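How to Refill Small Spray Bottles From a Big One (Without Wearing Half of It)

Posted 10/11/2020 in Home & Cleaning
142 comments

Every fall I go through the cupboard under the sink and the basket on the bathroom shelf, and every fall I find the same thing: one great big bottle of something that is far too heavy to use comfortably, and a whole family of little bottles standing there empty. I love little bottles. I keep them long after a sensible person would have put them in the recycling, and over the years I have gotten pretty good at filling them up again. My sister-in-law asked me to write it all down for her, so I figured I might as well put it here where the rest of you can use it too.

You don't need a funnel for this, although I'll say a few words about funnels further down because I know somebody will ask. What you mostly need is a table at a good height, two hands, and a little patience.

What you'll need

The big bottle you are pouring from
One or more small bottles, clean and dry, with their caps or sprayers
A sturdy table you can wipe down
An old dish towel or a couple of paper towels
Masking tape and a marker for labels

Step 1: Wash the small bottles and let them dry all the way

Hot water and a drop of dish soap does it for most things. Put the soapy water in, screw the sprayer back on, and shake it like you mean it. Then pump the sprayer into the sink until it runs soapy, rinse everything out, and pump again with plain water until you see no more suds. The sprayer is the part people forget, and it holds on to the old contents longer than you'd think. I once had a very nice batch of linen water that smelled of hair detangler for a month.

Stand the bottles upside down on a towel overnight. If you're in a hurry, leave them near a sunny window for an afternoon and check the bottoms before you go on.

Step 2: Get your table ready

Clear yourself a good bit of space in front of you and push the things you aren't working on to the back. I line up my finished sprayers against the wall, where my elbows can't get at them. A dark tabletop is handy for this job because drips catch the light and you can wipe them up right away, but if yours has a finish you care about, spread the towel out first. Some cleaners will leave a mark on wood in no time at all.

Take the caps off and put them down where you can see them. Bright colored caps are a blessing here. I have spent more of my life than I'd like to admit looking for a clear cap on a clear counter.

Step 3: Tip the big bottle, hold the small one still

Now for the pouring, and the one habit I'd most like you to pick up. Most of us stand the little bottle on the table, lift the big one high over it, and hope. Pick the little bottle up instead! Hold it low down, with your fingers around the lower part and your thumb along the side, and lean it just a touch toward the big bottle. Then lay the big bottle over on its side with your other hand spread across the shoulder, and bring the two mouths together until they are very nearly touching.

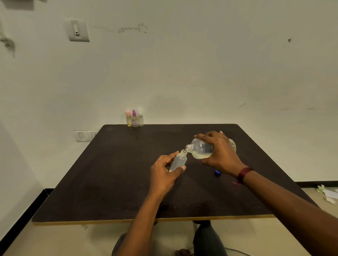

Keep the two openings close together and let the big bottle lie almost flat.

Go slowly at first. You want the liquid to gather along the lower side of the big bottle, up by the neck, and then slip over the edge in a thin stream. If it starts to glug, you have tipped too far. Glugging is air fighting its way in past the liquid, and that's when you get the splash across your knuckles. Bring the back end of the big bottle down a little, wait for it to settle, and start again.

A very full bottle is harder to manage than one that's partly used. If yours is brand new, pour a cupful or so into a measuring jug first and fill your first small bottle from the jug. After that the big one will behave much better.

Step 4: Stop before you think you should

Leave some room at the top, a good finger's width below where the neck begins. The sprayer has a tube and that tube needs somewhere to go. Fill right up to the brim and it will push the liquid out over the threads when you screw it on, and then the bottle is sticky forever.

My favorite small bottles are the 16 ounce ones from Grillemow, which sound large until you hold one, and I stop well short of the shoulder on those. For travel bottles I go by eye. Hold it up against a plain wall and you can see the level nicely.

Step 5: Wipe, cap, and test

Run a corner of the towel around the threads before you put anything back on. Screw the sprayer down firmly but don't wrench it, then tip the bottle over the sink and see if it weeps. Give it a few pumps. A sprayer that has been dry for a while can take quite a few squeezes before anything comes up the tube, so don't give up on it too soon.

Close the big bottle right away as well. I have knocked over an open one exactly 2 times, and both times I had only turned around for the tape.

Step 6: Label everything

Please do this, even if you are sure you'll remember. Write what's in it and the month you filled it. Mine all say November at the moment. It helps to give each kind its own sprayer color too, so that your hand goes to the right one before you've read a word.

A few cautions

Never mix two cleaners in one bottle, and never put bleach into a bottle that has had anything else in it. Don't put cleaning liquids in a bottle that once held a drink. Anything that came with a warning on the label should stay in the container it was sold in. And if there are children in the house, the little bottles go up as high as the big one does.

About funnels

I do own one, a tiny Komell that came in a set, and it's good for thick things like shampoo. For thin liquids I find it wobbles, and the air can't get out past it, so the liquid sits there and then comes down all at once. If you like using one, lift it slightly off the rim as you pour and it will run much more smoothly.

Filed under: refills, bottles, under the sink
Next post: Getting old labels off jars and bottles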